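**Folding cell 2, maintenance and set-up meeting**
Romdale site, 17th January

Present: Grażyna Cieślak (chair), Bontu Admasu, Leif Solberg, Macarena Toledo (minutes)
Apologies: Hanna Chmielewska

**1. Minutes of last meeting**

Agreed. The spare finger pads from Visser have arrived and are in the drawer under the controller. Item closed.

**2. Gripper**

Leif has refitted the gripper after the service and checked the screws on the finger housing. The cable at the wrist was pulling when the arm turned to its furthest position, so he has given it more slack. Bontu asked whether the label number had been put in the asset list. It had not. Leif to add it.

Pads are to be looked at every 2000 cycles and changed in pairs. Macarena said the night shift had been changing one at a time. Grażyna will put a note in the shift book.
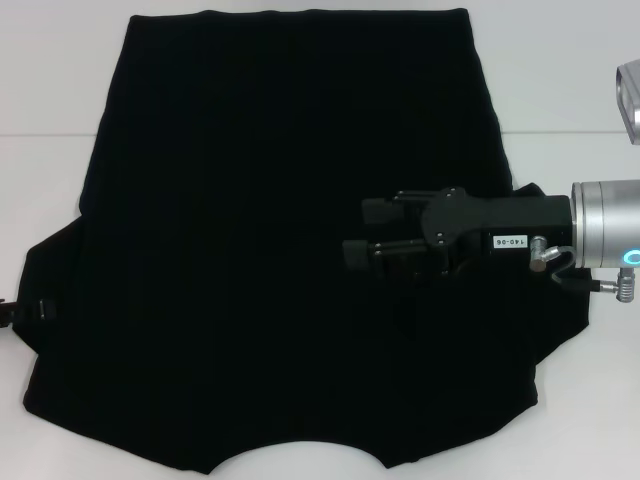

*Gripper 140-06 over the black test garment, folding cell 2.*

**3. Dark garments**

Bontu reported that missed picks are nearly all on black items. The hem shows up well against the white top but the gripper fingers are hard to tell from the cloth when they are over it. She has tried three exposure settings and the middle one gave the best results. Leif would like lighter pads. Grażyna is not against this but wants a price from Visser first.

It was also noted that garments with clips or buckles should stay out of the normal run until the fold path has been changed to keep clear of them. Bontu has a draft path and needs two hours on the cell to try it.

**4. Table top**

Discussion of the joint between the two panels. Dirt collects in the groove, more so towards one end, and a wipe with a cloth does not get it out.

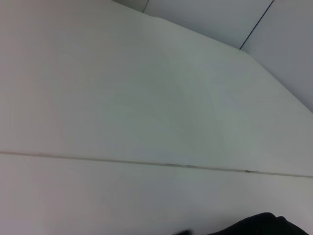

Leif suggested a soft brush along the joint at the end of each shift, then the vacuum, then the cloth. Macarena asked if the joint could be filled. Leif said the panels have to come off to reach the levelling feet, so he would prefer to leave it open. Agreed to brush for now and look at a one-piece top when the Perkden order is placed in August.

Cleaning spray is not to be used with the arm powered. The sheet on the cell door still shows the old procedure and must be replaced.

**5. Calibration**

Wrist camera calibration to be repeated after any gripper change. Hanna sent word that the target plate is still at Fevasdale. She will bring it back on her next visit. Until then the cell stays at reduced speed.

**6. Actions**

- Leif: asset list entry; price for lighter pads
- Bontu: book cell time, test new fold path
- Grażyna: note in shift book about pads
- Macarena: new cleaning sheet for the cell door; order brushes
- Hanna: return target plate

**7. Any other business**

Macarena asked for a second key to the controller cabinet. Grażyna to ask stores.

Next meeting to be set once the target plate is back.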